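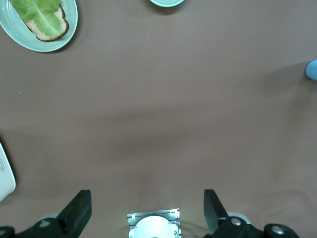
In June the riders of the Giklow cycling club will try again the long road to Bikeck, and the preparation begins already at breakfast. Last year the team finished 4 minutes behind Brillari, and most of them say the legs were not the problem. They ate too little in the first hours. Now the day starts early, with one slice of brown-crusted bread on a green plate, and a second one before the warm-up. The climb at Yoo goes up to 1255 meters, and the last 200 meters are the steepest. Three riders from the old team are still here, and they know this wall very well. The youngest ones have seen it only from the car.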